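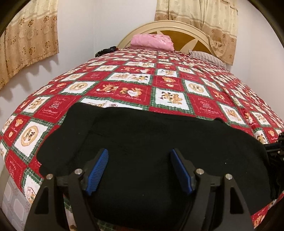 December, gone eleven at night

Bus to Matholm late again, stood in sleet with the shopping splitting. Bread got wet. Ate it anyway, toasted.

Rang the boiler man. Wants 434 for the pump plus his time, and can't come till after the holidays. Said yes, what else. Two jumpers till then. Leonora says borrow her fan heater but it trips her fuses so it'll trip mine.

Choir went badly. Altos flat all through the slow one, me included, and Leonora got the giggles at the page turn and that was that. Concert in the church hall still on. They've printed 400 programmes, with the wrong start time on. Going to be corrected by hand in biro. I put my name down for a pile of them, stupid.

Mum rang at supper. Knee better, neighbour worse. She wants to know about Christmas dinner and I still havent decided. Goose too dear. Maybe the pie from Hegazy's if I order in time, must do that TOMORROW, write it on hand.

Walked home the long way by the canal. Ice at the edges, a heron standing about. Nice, ten minutes of nothing.

To do: stamps, pie, library books, ring Mum back re trian times. Bed now. Feet like stones.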